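파란 테이프로 칸을 나누는 사람을 만나고 왔어요

작업대 정리에 관한 글을 쓰다 보면 꼭 한 번씩 듣는 질문이 있어요. "서랍 말고, 상판은 어떻게 해요?" 저도 늘 대충 넘어갔던 부분이라 뜨끔했는데요, 마침 소형 부품 포장을 대신해 주는 작업실 Grillham에서 상판 구획만 몇 년째 붙들고 있는 분이 계시다고 해서 다녀왔습니다. 이름은 안 쓰기로 약속했어요. 그래서 이 글에서는 그냥 '실장님'이라고 부를게요.

작업실은 2층이고 계단이 꽤 가팔라요. 올라가자마자 보리차를 한 잔 주셨는데, 책상에 내려놓으려니까 실장님이 얼른 컵받침을 내미시더라고요. "거긴 칸 안이라서요." 첫마디부터 인터뷰가 시작된 셈이죠!

처음부터 테이프였냐고 여쭤봤더니 고개를 저으셨어요. "처음엔 쟁반을 썼어요. 플라스틱 쟁반을 쭉 늘어놓고 주문 하나당 쟁반 하나. 근데 쟁반은 자꾸 돌아다녀요. 누가 밀면 밀리고, 겹치면 겹치고. 밑에 깔린 쟁반에 나사 봉지가 들어 있는 걸 다음 날 아침에 찾은 적도 있어요." 그다음이 연필로 선 긋기였는데 일주일 만에 지워졌고, 유성펜은 이사 나갈 때가 무서워서 못 썼다고 해요. (이 대목에서 저는 자취방 벽에 낸 못 구멍이 생각나서 혼자 찔렸습니다.)

그래서 온 게 마스킹 테이프. 칸은 큼직하게 잡으신대요. 저라면 잘게 쪼갰을 것 같아서 왜냐고 물었어요.

"잘게 나누면 예쁘죠. 저도 해봤어요. 근데 칸이 작으면 손이 옆 칸을 건드려요. 봉투 하나 펼치면 벌써 세 칸을 먹어버리니까 나눈 의미가 없고요. 봉투를 펼쳐 놓고 그 옆에 설명서까지 놓을 수 있어야 한 칸이에요, 저한테는."

색도 이유가 있느냐고 했더니 한참 웃으셨어요. "노란 테이프를 먼저 샀는데 우리가 쓰는 봉투가 크라프트지잖아요. 멀리서 보면 다 비슷비슷해요. 파란색은 눈에 확 들어오고요. 상판이 밝으니까 더 그렇죠." 테이프는 Dandetwood에서 나오는 걸 30개씩 받아 두신대요. 더 좋은 게 있다는 얘기도 들었지만 지금 쓰는 게 손에 익어서 바꿀 생각은 없으시고요. 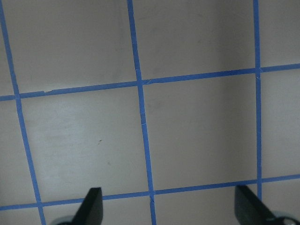 붙이는 순서 얘기가 나오니까 목소리가 확 커지셨어요. 세로를 먼저 다 붙이고, 가로를 그 위로 지나가게 한다. 이게 철칙이래요. "섞어서 붙이면 나중에 갈 때 골치 아파요. 하나 떼면 밑에 깔린 게 같이 올라오거든요. 세로 먼저, 가로 나중. 뗄 때는 거꾸로." 자는 안 쓰세요? "처음 한 줄만 써요. 그다음은 첫 줄 보고 눈으로 맞춰요. 완벽하게 직각일 필요는 없어요. 건축하는 것도 아니고."

길이가 모자라서 중간에 이어 붙이게 되면 꼭 교차하는 데서 겹치라고도 하셨어요. 칸 한가운데서 이으면 그 턱에 종이 모서리가 걸린다고요. 저는 이 말 듣고 집에 와서 제 책상 테이프를 다 뜯었습니다... 전부 한가운데서 이어 놨더라고요.

칼은 어떻게 하시는지도 궁금했어요. 상판 위에서 테이프를 자르면 바닥에 자국이 남잖아요. "칼은 안 대요. 손으로 찢어요. 급하면 가위. 예전에 칼로 끝을 정리하다가 상판까지 그은 적이 있는데 그 줄에 먼지가 껴서 두고두고 보기 싫었어요." 그 상판은 지금 선반이 되어 벽에 붙어 있어요. 올려다보니 Odukoya 상자들이 주르륵 올라가 있어서 흠집은 하나도 안 보였고요.

그럼 하루가 어떻게 돌아가는지. 아침에 주문서를 뽑아서 칸마다 한 장씩 놓는대요. 왼쪽 위가 첫 주문이고 오른쪽으로 읽어 나가요, 책처럼. 부품을 채우고, 다 찬 칸은 주문서를 뒤집어 둡니다. 뒤집힌 종이가 있으면 포장해도 된다는 뜻이에요. "말을 안 해도 되는 게 제일 좋아요. 둘이 일해도 서로 어디까지 했는지 안 물어봐요. 종이만 보면 되니까."

칸에 번호를 붙여 볼 생각은 없으셨는지 물었더니, 해보셨다가 지난 2월에 관두셨대요. "번호를 붙이니까 사람들이 번호만 봐요. 주문서를 안 읽고 '4번 칸' 이러는데, 주문이 바뀌면 4번 칸도 다른 물건이잖아요. 그때 Bumus 주문번호 3542가 엉뚱한 집으로 갔어요. 번호를 아직도 외워요, 제가." 부품 100개가 들어갈 봉투에 다른 집 물건이 들어갔고, 다시 보내느라 왕복 택배비에 사과 편지까지 쓰셨다고. 그 뒤로 칸에는 아무것도 안 적으신답니다.

퇴근 전에는 칸을 싹 비우는 게 규칙이에요. 덜 끝난 주문은 지퍼백에 주문서랑 같이 넣어 선반으로 올리고요. "밤새 올려 두면 다음 날 그 칸이 그냥 창고가 돼요. 사람이 그래요. 하루만 있어도 원래 거기 있던 것처럼 보여요." 이 말은 제 식탁에 대고 하시는 말씀 같았어요. 우리 집 식탁에 택배 상자가 얼마나 있었더라.

테이프는 모서리가 일어나기 시작하면 가신대요. 오래 둔 테이프는 뗄 때 끈적한 게 남는데, 주방세제 묻힌 행주를 잠깐 덮어 뒀다가 밀면 웬만한 건 나온다고 하셨고요. 긁개는 쓰지 말라고 두 번이나 강조하셨어요. 조금 찍히거나 뜯긴 정도는 그냥 둔다고도 하셨고요. "그거 신경 쓰면 하루 종일 테이프만 붙여요."

집에서도 해볼 만할까요? 마지막으로 여쭤봤더니 아이 있는 집이면 퍼즐이나 블록 분류할 때 좋다고, 다만 원목 상판이면 구석에 먼저 조금 붙여 보고 하루 뒤에 떼 보라고 하셨어요. 코팅이 약한 건 같이 일어날 수 있다고요.

저는 일단 작은 책상에 여섯 칸을 만들어 봤어요. 한 칸은 벌써 고양이가 쓰고 있고, 나머지 칸은 며칠 더 써 보고 댓글로 남길게요. 혹시 다른 색 쓰시는 분 계시면 어떤지 좀 알려 주세요!

2026년 5월 22일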